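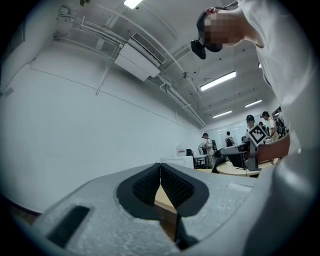
Most advice on running a gripper station at a student robotics club is written by people who have never shared a room with one. This page covers the Triston hand-held gripper as we use it at Vatonham on a Friday, and I have left out whatever I couldn't get to work twice. Start with the pads. The two black fingertips should meet in a clean V at the top, and the bumps on their grip surface need to be free of dust and tape glue. Wipe them with a damp cloth. The Ponce cleaning kit does the same job and costs money.

Next, the marker. Stand the black-and-white square upright on the table and leave it alone. The handout says any angle will do. I doubt it, and so does Sang Đồng, who ran our sessions in September and lost an evening to a board that kept getting nudged. Put tape on the table where the stand goes.

Now record.

Hold the gripper in one hand with your elbow in. Open it fully, wait, move to the object, close, lift, put it down, open. Do this slowly. New members always race, and the fast takes go in the bin.

If you are wearing a headset as well, get someone else to watch the floor for bags and cables. I'm not convinced the headset view adds much for simple pick-and-place, but the Prarkgate entry rules ask for it, so wear it.

Check your takes before you leave. Last term we kept 552 out of 2,993, and that was after people told me theirs were all fine. Watch at least 4 from each person all the way through. Look for the pads closing on air and for a hand helping from the side.

Charge both batteries. The lights on the charger go green early, so give them another 2 hours whatever they say.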